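Cable rubbing on aluminum profile frame, and two tables at different heights
Home > Workshop and Garage > Benches and Frames
Viewed 3,638 times

bench_and_a_half
I am putting together a work corner with a brown table inside a frame made of square aluminum bars. The frame came from a secondhand lot and has no instructions. Two things bother me. First, the cables that run across the top keep slipping down and rubbing on the bars. Second, I want to push a white table up against the brown one, and the two tops are not level with each other. Is it worth fixing the heights, or do people just live with it? My budget is 200 dollars for all of it.

Rodrigo Toledo
Do the cables first, it is the cheaper job. Get hook-and-loop straps and T-slot cable clips that match the slot in your bars. Measure the slot before ordering. I bought a bag of Trimen clips in the 8 mm size and they hold fine, but they will not go into a narrower slot. Leave some slack anywhere the cable has to move -- a tight bundle wears out faster than a loose one.

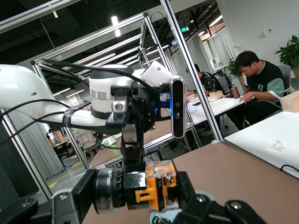
Table height is a matter of what you do on it. Our white top sits next to a brown one in the same kind of aluminum frame, and the surfaces do not line up. Small parts stay on the white side, like the clear plastic piece and the wood block there, and I have never needed to slide anything across. If you do slide things across, raise the lower table with leveling feet and check it with a long straightedge. Also look at your cables where they go over a table. Ours are bundled along the arm, but there is still a loose black one lying on the white top, and that kind gets pulled when someone leans over. Tape it down or run it off the back.

Feet and clips should come in well under your 200.

mkr602
just use zip ties

Gail P.
Zip ties are OK for cables that never move. Cut the tails flush or you will scratch your hands on them. For the feet, I got mine from Bridemau and they needed a washer to sit flat. Check the thread size first, mine were not the same as the old ones.

bench_and_a_half
Thanks. Slot measures 8 mm so I ordered the clips. Will leave the tables alone for now.

Last edited 2 November 2023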